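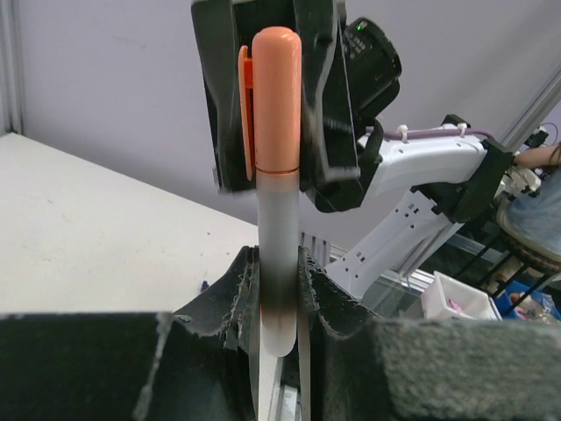 Highlighters, Sorted at Last

If you came by the Gridumis craft and study room in December, you'll remember the marker bin. You may even have put your hand in it and come out with ink up to the wrist (sorry about that, the soap by the sink is the good kind now). Well, the bin is gone! We spent three evenings at the big table with tea, scrap paper and every pen in the building, and the whole lot has been tested, wiped down and put away by color.

The final tally was 212 highlighters and felt markers, which is a silly number for a room our size. Of those, 168 still write. The rest have gone into the box for the Edar pen recycling run, and if you have dead ones rolling around in a drawer at home, bring them along and drop them in too. Caps on, please, and no ballpoints in this batch.

The testing was more fun than it had any right to be. We drew one line on white paper and one across a page of printed text, because a highlighter can look perfectly healthy on blank paper and then smear like mad over print. Yellow did well. Green did very well. Pink was a disaster from start to finish, and we've only got a handful of pinks left, so if you're a pink person you may want to bring your own for a while. 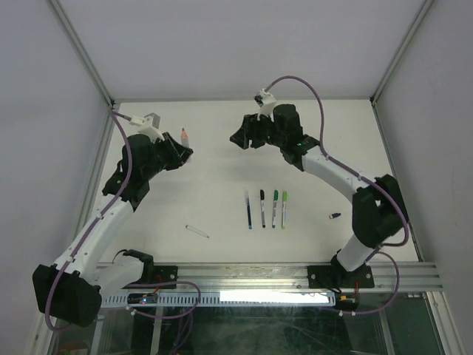

Orange has always been the color that goes first in our room. Students from the Zapata evening class use it for verbs, the quilters use it to mark up their patterns, and somebody (you know who you are) has been using it on the tea schedule. We were down to so few that it got its own discussion on the second evening, and the kind we all wanted more of is the one with the orange end and the pale body you can nearly see through. It's so easy to spot on a white table! The solid-colored ones are handsome too, but in a full jar they all blur together.

So we've put in an order for 17 more oranges, paid for out of the coffee jar. They should be here in time for the next pattern night.

A few things we learned about looking after them, which may be useful at home as well:

Store highlighters lying flat if you can. Ours now live in shallow trays on the second shelf, one tray per color, and the trays slide out so you can carry the whole thing to your seat.

Push the cap until it clicks. A cap that's only resting on the end is as good as no cap, and we found plenty of those at the bottom of the bin.

Let pencil and ink settle before you highlight over them. Gel ink especially! Count to thirty, or go and fill the kettle.

If the tip has picked up somebody's ink, run it along scrap paper until the color comes clean again. We've left a pad in each tray for this.

Sticky barrels come up beautifully with a damp cloth and a tiny drop of dish soap. Keep it away from the tip.
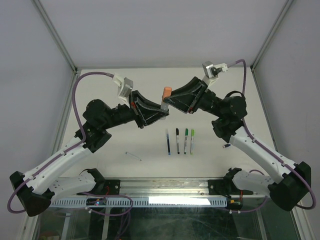
Page last changed: January 26, 2021

We've had a few questions about the caps, so we're adding a bit more. Yes, you can swap caps between markers of the same make, and we did a good deal of it on the last evening. Match the color, though. A salmon-orange cap belongs on an orange highlighter and nowhere else, or the next person to pick it up gets a nasty surprise halfway down a library page. We have a small tin of spare caps by the window, mostly blue and yellow, and you're welcome to take what you need.

Also, the two long trays that used to hold the chalk are free to a good home. They're clean and they stack, and they'd be great for paintbrushes or seed packets.

Next up is the Bruter drawer, the deep one under the paper cutter with the glue sticks, the hole punches and that tangle of ribbon we've all been pretending not to see. We'd love more hands for it. Come for an hour or come for the whole evening, wear something you don't mind getting glue on, and bring a mug. We'll start with the ribbon while everyone still has patience, then do the glue. If you have any small jars with lids, the kind jam comes in, please save them for us and leave them on the bench inside the door.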